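Secondhand jeans measurements
Data card, version 3
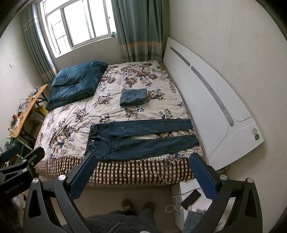
The dataset holds measurements of 379 pairs of secondhand trousers, nearly all of them jeans, with the size printed on the label next to the size we got with a tape. It was put together for people who alter or resell clothes and want to know how far labels can be trusted. Every garment was measured on a flat surface, usually a table, though a bed will do if the mattress is firm. Jeans spread out sideways across a blanket, with the waistband at the left and both legs pointing right, are laid out the way the leg columns assume. Smooth the cloth underneath before measuring, as wrinkles in it can add a few millimetres to the hem reading.

Maintainer: Afaf Matar
Last updated: 27/02/2020

Files

trousers.csv: one row per garment
shops.csv: the shops the garments came from
notes.txt: remarks that didn't fit in a column
old/: version 1 and version 2, kept for anyone who has already used them

Columns in trousers.csv

id: number, not reused when a row is deleted
shop: code, see shops.csv
label_waist: as printed, in inches
label_leg: as printed, in inches, blank if the label gives none
waist_cm: waistband laid flat, doubled
rise_cm: crotch seam to top of front waistband
inseam_cm: crotch seam to hem, along the inner seam
thigh_cm: straight across, 3 cm below the crotch
hem_cm: straight across the hem, not doubled
stretch: y, n or blank
altered: y if the hem or waist has clearly been changed
wear: 0 to 3, see below

Wear scale

0 is no wear that can be seen at arm's length. 1 is a small pale patch or light fraying. 2 is several patches, or a hem worn through in one place. 3 is a hole, a broken zip or a missing button. Fading that was plainly put there by the maker does not count, but we could not always tell, so treat 0 and 1 as close to each other.

Where the garments came from

Three shops let us measure their stock: Drestis, Wakero and Cao. Drestis sells mostly men's sizes, so small waists are thin on the ground. Wakero washes everything before it goes on the rail. Cao doesn't, and a few of its jeans looked unwashed since new. We did not correct for shrinkage.

The first 200 rows were measured in October by one person. The rest were shared between two people. Both measured the same 20 pairs at the start, and those repeats are listed in notes.txt. Inseam agreed well. Rise did not, and anything under 1 cm in that column should be ignored.

Known problems

Rows 88 to 94 have label_leg in centimetres. Fixed in version 3, still wrong in old/.
Two pairs were entered twice under different ids. The second entry has been removed.
waist_cm is too low for elasticated waists. Filter on stretch if this matters to you.
Curved waistbands don't lie flat. We pulled the front level with the back and measured the front edge.

Not included

Prices, brands and photographs of single garments. Skirts and shorts were measured too and will go in a separate file if we ever reach 500 rows for the main one.

Use

Free to use and change. Please name the dataset and the version. The conversion script was borrowed from Prosteck, an older sewing pattern project, and has its own licence in the file header.

Corrections are welcome by email. Quote the id and the column.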